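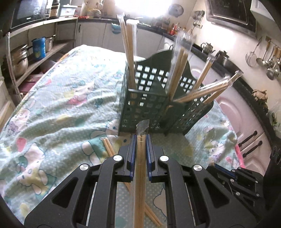

**21 January 2023**

Visitors to the Drallura open day got the chance to try the company's hand-held gripper for themselves, with household jobs such as putting packs of chopsticks into a holder among the tasks on show.

The gripper is a tool that a person carries and works by hand. It has two jaws with soft pads on the inside and a camera looking down at them. The recordings made with it are used to teach robot arms how to do the same jobs. Drallura has been making recordings in ordinary kitchens and living rooms since last March, and this was the first time the public had been let in to see how it is done.

Over the day 342 people came through the doors, more than the firm had planned for. Groups were taken round in turn and the last one left well after the advertised closing time.

Renu Nishad, who runs the recording work, gave the main talk. She said that most people expected the hard part to be the robot, when a lot of the effort went into getting enough good recordings of simple jobs done in different homes.

"A factory bench is the same every morning," she said. "A kitchen table isn't. There's a cloth on it, the cloth moves, someone has left something out. We want all of that in the recordings."

Chopsticks were picked for the demonstration as they are thin and light and have to be held the right way up to go into a holder. Packs in plastic sleeves bring a further difficulty, as clear plastic catches the light and is hard for a camera to make out. Nishad said the team had put off wrapped items for some months before deciding to include them.

After the talk, visitors were invited to have a go. Each person was given 2 minutes with the gripper and a short explanation of how to open and close the jaws. Children under ten needed an adult with them. By the end of the afternoon 169 people had tried it, and a queue ran along the corridor for much of that time.

Several found it slower than they had thought. One man said he had used chopsticks every day of his life and had never had to think so hard about picking them up. A school pupil who had come with her grandmother managed the task on her first attempt and asked to go again, but was told she would have to rejoin the queue.

A second room was given over to Rerkik, the program that sorts the recordings. Intan Nair, a software engineer, showed how each one is checked before use. Recordings where the jaws are hidden from the camera, or where the person stops halfway through, are put to one side. Staff then look through those and decide which can be kept.

Nair was asked whether the people doing the recording could be recognised. She said the camera faces the jaws and the work surface, and that any recording showing a face is removed. Homes are used only with the written agreement of the people who live there, who can later ask for their recordings to be taken out.

Other questions were about jobs. A woman who works in a restaurant kitchen wanted to know when a machine would be putting her cutlery away. Nishad said she could not give a date and would not trust anyone who did. She added that the robot arms in the laboratory were still a good deal slower than a person and dropped things more often.

The arms themselves were not running on the day. Drallura said they were being moved to a larger room and would be ready for the next visit.

The firm is now looking for 100 more households to take part. Those chosen will be lent a gripper and a charger for a fortnight and given a list of everyday jobs to record. No experience is needed, though there must be a clear table or worktop to work at. The Setiawan community hall has agreed to hold application forms at its front desk, and they can also be picked up from the Trurner library during opening hours.

A further open day is planned for March. Entry will be free, but places must be booked ahead.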